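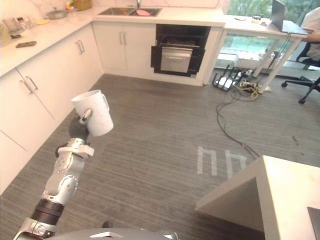 White mug, white cabinets, striped gray carpet

Nusura Neighbors > Home & Kitchen > Cleaning

Coffee mugs smell like wet dog after the dishwasher, what am I doing wrong
Asked by Aldana Sosa in October
37 replies hidden, showing most helpful

Hi all. We moved into a rental in August and inherited the dishwasher. Plates come out fine, glasses ok. Mugs stink. Sort of wet dog or old egg, worst when you pour hot tea in. My husband says he can't smell it so now I look crazy.

Things tried so far: different tablets (Bromby lemon, then the plain powder), extra rinse, vinegar in a bowl on the top rack. Vinegar helped for 2 days. Landlord says run it hotter but it only has Normal, Quick and something called Eco which takes forever. Model plate is half scratched off, I can read 3036 and that's it.

Also the carpet goes right through to the kitchen so I'm nervous about pulling the machine out and getting gunk everywhere. Any ideas before I call someone out?

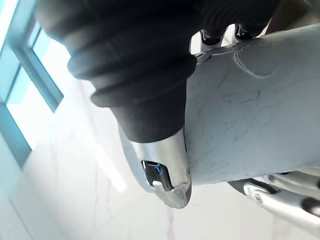
Do I need to clean the filter if the plates look clean?
Clean plates don't tell you much, the filter can be full of grease and old egg while everything on the racks looks fine, so take it out and wash it.

Answer from Igor Murín
Marked helpful

Egg smell is nearly always egg. Or fish. Or the dog bowl if you put that in too. Protein sticks in the filter and the hot water cooks it onto everything, mugs hold it worst in my experience.

What I'd do –
Pull the bottom rack. Twist the round filter in the floor of the machine, lifts out. Usually there's a flat mesh part under it, that comes out too. Old toothbrush, hot water, dish soap. Smell it when you're done, if it still stinks go again.
Wipe the rubber seal round the door, especialy the bottom edge where the seal stops. Mine had black slime in there you would not beleive.
Spray arms. Pull off or unscrew, poke the holes with a toothpick.

Then an empty run on Normal with a cup of white vinegar standing on the top rack. Next day another empty one with baking soda on the floor of it. Not both together, they just fizz and cancel out.

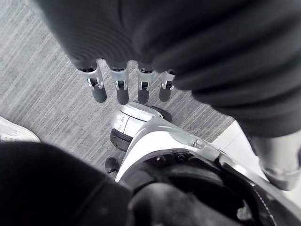 After that go a week without Quick. Quick is ok for glasses but it doesn't get hot for long enough to shift grease, and if you're running it every night that's half your problem. Eco is long but fine.

No need to pull the machine out for any of this so your carpet is safe. Old towel on the floor in front, the filter drips.

Answer from Cúc La

Check the drain hose!! Ours did this for months, three brands of tablet, I was boiling mugs in a pot like a lunatic. The hose under the sink had sagged down so dirty sink water was running back into the dishwasher. It needs to go UP first, high as you can get it under the counter, then down to the drain. We used a cable clip, cost nothing. Also run the hot faucet till it's properly hot before you start a load, the first fill in our place was basically cold otherwise.

And prop the door open after. Just an inch or so. Shut door + damp = smell.

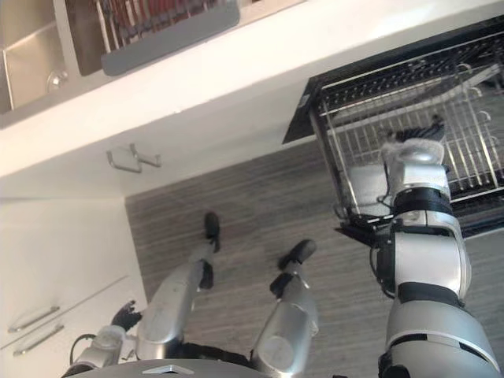
If you've got a drying rack empty the tray under it as well, we had water sitting in ours and I blamed the dishwasher for that smell too for a while. Mugs go on the rack upside down now, tilted a bit so the rim isn't flat on anything.

Oh and for the ones that already stink – baking soda and warm water, leave overnight, rinse. Worked on all of ours except one with a crack in the glaze, that went in the trash.

Answer from Fadi Zein

just wash mugs by hand takes 2 minutes

Comment from Aldana Sosa
Filter was DISGUSTING. There was a whole olive in it. Doing the vinegar run tonight, will look at the hose tomorrow when I can find the flashlight. Thx Igor and Cúc

Comment from Mohsin Afridi
Same problem here but with plastic lunch boxes, does the baking soda work on plastic or should I start a new thread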